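Deisy Bermúdez
Everyone in my feed has decided the cure for a messy kitchen counter is buying one more thing to put on the counter. I have questions. Thread.

Deisy Bermúdez
Exhibit one, the Kemeck rack. It "creates space." I measured mine. It takes up more room than the stuff it holds. I returned it in May and got store credit, so now I own a Kemeck spatula.

Deisy Bermúdez
Then the Jornham people with their 30 day counter reset. You pay, they email you a checklist, you wipe things. The sample video has about 700 comments and I couldn't find one from a person who was on day 31.

Deisy Bermúdez
My sister swears by the rule from the Carhuamaca newsletter: if you don't use it every day it goes in a cabinet. Fine. Which cabinet? Mine are full of the last things that didn't get used every day.

Deisy Bermúdez
And big stuff doesn't go in a cabinet anyway. Anything tall and heavy gets put down once and that's where it lives. Then the small stuff drifts over and leans on it — trays, rolls, plastic tubs with half a label left.

Deisy Bermúdez
Somebody replied that a curved counter fixes this, with no corners for junk to collect in. I don't buy it. Junk doesn't need a corner. And try pushing a square box up against a curve, you lose a strip behind it and that strip fills with crumbs.

Deisy Bermúdez
Glossy white, same complaint. The showroom guy at Enis told me it "hides nothing, so you stay on top of it." Sir, I have met me. I do not stay on top of it.

Deisy Bermúdez
What I'll grant: a tray is okay. One tray, low sides, you can lift it and wipe under it. I've had the same one for 9 years and it cost less than lunch. Two trays and you're back to having a storage system.

Deisy Bermúdez
Also okay: paper towels standing up by themselves. I've owned three holders. One rusted, one tipped, and one needed both hands to tear off a sheet. The roll stands fine without help.

Deisy Bermúdez
So no, I'm not doing the reset. I'm going to wipe around the big thing like I do every night at 9 and put the tubs back wherever they fit — and if the counter looks the same tomorrow morning, I've still got my money. 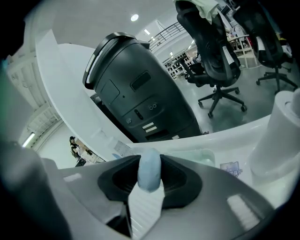
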